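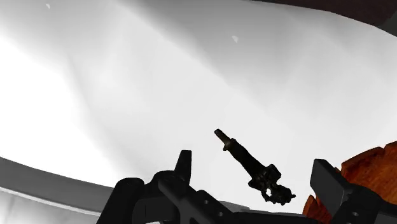 Vol. 4, No. 4

Every May, when the season is nearly done and the tired legs start to show, my club sends out a survey. It used to come on paper, folded into the match program, and you filled it in with a pencil you had stolen from somewhere. Now it comes through an app called Wevoter, which asks me to rate my "matchday journey" on a scale of smiling faces. My matchday journey is two buses and a hill. I gave it the middle face.

The big question this year was whether Citia should sell the captain, although it wasn't put like that. It was put as "How important is it to you that the club refreshes its leadership group?" I have read a lot of ransom notes with more warmth. For those who don't follow us, and I can't say I blame you, the captain is a center back who has played 70 games without being dropped and who has lately taken to shouting at the bench when he is told to do something he considers stupid. He has been right at least half the time.

The club says he has an attitude problem. I have been watching football long enough to know what this means. When a player scores, or stops other people scoring, he has passion, and there is a banner with his face on it outside the ticket office. When he has a bad month he has an attitude problem, and the banner gets moved to the side by the trash cans. He is the same man in both places. He shouted at the bench when we won at Rondden back in the fall, and the club put the clip online with music under it.

I don't want to make him a saint. The red card last month was silly. You can't kick the ball at a linesman and then look around as if some third party had done it - not with ten minutes left and a one-goal lead to protect. He earned his suspension and he owes the younger players a round of something. But a fine and a few games in the stands is what we have always done with this sort of thing, and most players come back from it slightly embarrassed and quite good.

What bothers me is the hurry. Clubs our size get one or two players in a decade who make the people around them better, and we seem to treat them like milk. Au took a chance on a goalkeeper that three managers had called impossible. He was impossible. He was also the reason they stayed up, and their fans still sing about him, including a verse I can't print.

The survey had 2,000 replies, the club tells us, and a majority felt that leadership should be refreshed. I would like to know how many of them understood what they were refreshing. I pressed the button myself the first time, thinking it would reload the page.

So I expect he'll go in the summer, for less than he is worth, and we'll get a polite young man with excellent passing numbers who claps everyone at the end. I'll clap him too. And some wet evening in the fall, when we are a goal down and the back line is standing around like people waiting for an elevator, somebody behind me will yell that what this team needs is a bit of attitude.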